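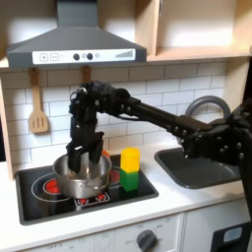 June 9, 2024

The space basil is over for the year and I have been asked to "share how it went." So, a thread, from the back of a middle school science room in Grotton that still smells like pesto.

Background for those who muted me in January: a small rocket outfit called Garov flew 1,000 basil seeds up past the edge of space and back down again, then mailed them out to classrooms. You had to apply. The application asked for a "vision statement." Mine was that we'd like to grow some basil.

We got in. So did Grorkdale, the next district over, which has a greenhouse. A real one, with vents that open by themselves. I mention it now so you know what I was dealing with emotionally.

The seeds came in a padded envelope inside a box inside a bigger box. Two packets. One said FLIGHT and one said GROUND. The ground seeds came from the same batch and stayed home in a drawer, which a student said was the most relatable thing she had heard all year.

If you've never handled a seed that has been to space, let me prepare you. It looks like a basil seed. There was a silence in the room when I opened the packet, the kind you get when someone unwraps socks.

A thing I underestimated: how short the trip was. It was a suborbital hop. Up, a few minutes of floating, down. I had told the class "these seeds have been in space" in a pretty big voice, and then somebody looked it up and asked whether the seeds would have had time to notice.

Fair question. We made it the hypothesis. "The seeds did not have time to notice." It's on the poster in bubble letters and I stand by it.

Now the equipment. Garov doesn't make growing equipment, so they recommend the Simões chamber, a clear box with a lamp in the lid, a fan and a little water tank. Our school bought two. One for flight, one for ground, same settings, same shelf. Science.

The Simões manual is a beautiful object. It has a page on the history of the box. It does not have a page on how to set the clock. The lamp runs on a timer and the timer runs on the clock, and for most of the first week our basil lived in a time zone I'd place in the middle of the Pacific.

Both boxes were wrong in the same way, though, so I told the kids it was still a fair test. I also told myself that, in the car.

Planting day. Everyone wanted to plant flight seeds. You could not have paid a seventh grader to plant a ground seed. I had kids offering trades. One group put in for "emotional compensation."

So we went blind. I moved everything into plain cups marked with shapes, circle or square, and only the envelope in my desk knew which was which. Best decision I made all year, and I made it to stop an argument about chairs.

(It was partly about chairs.)

If you teach and you take one thing from this thread, try the envelope. They measured so much more carefully once they couldn't root for a side. Rulers held straight. Actual decimals. A kid who has never shown me units on anything wrote "cm" after every single number, including the date.

Sprouts! Squares came up first. There was immediate agreement that squares were the space ones. There was a chant. I would like to apologize to the room next door, which was taking a test.

Then circles caught up and the theory became that circles were the space ones and had been jet-lagged. I let that one go on the board with a question mark. It's a better idea than some I had in grad school.

Meanwhile we had a shared spreadsheet with every other classroom in the program. This was meant to foster collaboration. What it fostered was my students opening the Grorkdale tab each morning and reading out their leaf heights in a bitter voice.

Grorkdale's leaves were enormous. I said it wasn't a contest. I then stayed after school and read the whole chapter on light distance.

Mid-project crisis: the fan in the circle box started making a noise. Not a big noise. Sort of a moth with opinions. I wrote to Simões support and got a very kind reply asking if I'd tried turning the chamber off. I had not. It worked. I have chosen not to tell my class how it got fixed.

For the record I do understand why a fan matters. On the ground, warm air rises and the plant gets its fresh air more or less for free. Take away the sense of up and the air around a leaf just sits there, so anyone growing plants in orbit has to keep it moving. We did a whole lesson on this, with a candle and tissue paper. The tissue paper portion was brief.

Same deal with water. Down here you pour it on and it heads for the bottom of the cup. In orbit it clings to whatever it met first. The kids spent a happy period designing a pot for a place with no bottom. Most designs were sponges. One was a sponge with a moat. One was a very detailed drawing of a dog.

People keep asking me why anyone bothers, when you can pack dried food and be done with it. I'd say try eating from pouches for a long stretch and then have someone hand you a leaf. Also it's something to look after. My own students, who can't be trusted with a glue stick, came in before the bell to check on a cup of dirt.

Spring break. I took the boxes home, because the building turns the heat down. Both of them rode in the back seat with belts on. I drove like I was carrying a wedding cake. A guy at the gas station looked in the window and then looked at me, and I said "basil," and he nodded in a way I'm still thinking about.

I lost five plants over break. They'd been under the part of the lamp that I, personally, had leaned a cookbook against. They're in the data as "lost" and in the notes as "lost (cookbook)." A student made me add the second part. She said a reader would want to know.

She was right, too. Half the fun of the shared spreadsheet was the notes column. One class lost a tray to a substitute. One wrote "see incident" and there was no incident to see. Grorkdale's notes column was blank all the way down. Of course it was.

OK, results. We opened the envelope in front of everyone. I had a student do a drum roll on the filing cabinet, and then had that student stop.

Squares were ground. Circles were flight.

So the early sprouters, the subject of the chant, had spent the rocket launch in a drawer.

By the final measurement the difference was small enough that your choice of ruler mattered more. Heights overlapped all over the place. We made the graph and it looked like somebody had sneezed on it in two colors. The seeds, as far as we could tell, did not have time to notice.

I was braced for disappointment. There was some. One kid said "so we found out nothing," and before I could deliver the speech I'd been polishing since January, another kid turned around and said no, we found out it's fine, and if you were going somewhere far with a bag of seeds you'd really want to know it's fine.

I put the speech away. It was worse than that.

Caveats, because I know some of you and you're already typing. Small sample. A short hop isn't a long trip. The radiation they'd get out on a real voyage is a different beast and our seeds got next to none of it. The clock thing. The cookbook. We wrote it all up under a heading the class voted on, "Stuff That Might Be Wrong," and it's the longest section of the report.

We did send the report to Garov. They replied with a certificate and a survey. The survey asked how likely I was to recommend a suborbital flight to a friend or colleague. I have a couple of colleagues in mind.

After the last measurement we ate it. Before anyone asks: Garov's paperwork said eating was fine, and so did the form I sent home, which came back with more questions than any field trip form I've ever written. One parent wanted to know if it was gluten-free. It's a leaf.

Taste test was also blind. Crackers, a bit of pesto on each, circle or square. Votes split. Strongest comment on the card was "both of these are green." Garlic has no place in a controlled trial, I know that now.

Grorkdale, I'm told, did a caprese course with their own tomatoes. Good for them. I mean it. I've been practicing saying it.

If you want in for next year, the application usually goes up in January. Set the clock on your box first. Hold the button with the little sun on it, then the other button, and let go of the sun before you think you should.

And if anyone has used the Simões chamber for radishes, message me. The class voted for radishes on the way out the door, and I'm pretty sure the lid is too low for the ones they picked.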